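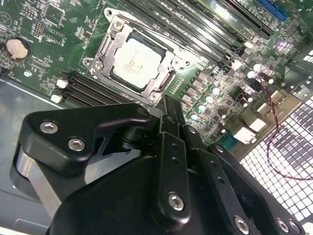 The Little Party That Fills the Room

Come to the Grange hall in Gresamer on a cold evening in January and you will have trouble finding a parking spot. The lot fills by half past six, then the shoulder of the road, then the field behind the feed store (bring boots, the ruts are deep). Inside there is chili, a table of mismatched mugs and a loud, cheerful argument about whether county bus fares should be dropped for riders under eighteen. It's a platform meeting. For a minor party! In a county where the two big parties have trouble getting a dozen people to theirs.

The Lirivero Common Ballot Party has been on the county ballot for 11 years, and in that time it has won exactly three seats: two on the Soliman water board and one on the Nanda town council. By the usual yardstick that makes it a footnote. I went to three of its meetings this winter and came home from every one of them wide awake, talking my family's ears off about sewer bonds.

The party writes its platform in the open, from scratch, every two years. There is no draft handed down from a state office, because there is no state office. Each of the four town chapters sends in its planks, typed or handwritten, and they get taped to the walls of the Grange hall on long sheets of butcher paper. Members walk the walls with markers. They cross out words, add questions, draw arrows. One plank on rural broadband had picked up so many notes by eight o'clock that a second sheet had to be taped up underneath it, and somebody had written "what does this cost??" in three different places in the same green ink.

Then comes the floor debate, and this is the part I'd happily drive through snow for. Speakers get two minutes. An old brass kitchen timer does the cutting off. The rule I like best is that before you speak against a plank, you have to restate it well enough that the person who wrote it nods. It slows everything down, and at first it drove me a little crazy, but by the second meeting I was hooked. People get halfway through restating a thing they came to kill and you can watch them start to like it. A proposal to move county elections to a mail ballot went in with what sounded like half the room against it and came out with a friendly amendment and 80 percent of the vote.

Plenty goes wrong. The Soliman chapter walked out two cycles ago over a plank on well permits and stayed away for most of a year, and there are members from Nanda who still bring it up over the chili. The treasury is tiny. Filing fees for this year's slate came from a rummage sale and a pancake breakfast, and the signature drive to stay on the ballot eats up every summer. In Lirivero County a party has to turn in fresh petitions any time its top candidate falls short of the vote threshold, and the Common Ballot people have fallen short more often than they've made it. One longtime member told me she has worn out a folding chair in front of the Nanda post office. She sounded proud of the chair.

Then there's the old complaint, the one every small party hears, that a vote for them is a vote wasted. I asked about it over and over and got a different answer each time. Some members vote the slate in local races only. Some think the county should switch to ranked ballots and be done with the question, and that plank has made the platform in each of the last four cycles. A retired bus driver said he had been wasting his vote for 40 years on people who won, and went back for more cornbread.

This year there are 7 candidates, the longest slate the party has run, with a real shot at a second council seat in Nanda. The race there was close last time, and the sitting member for that ward is stepping down. Door knocking starts in April, once the back roads dry out. The finished platform runs to nine pages and is being mailed to every household that asks for one, and the Gresamer library has a stack by the front desk. Start with page four, the section on buses.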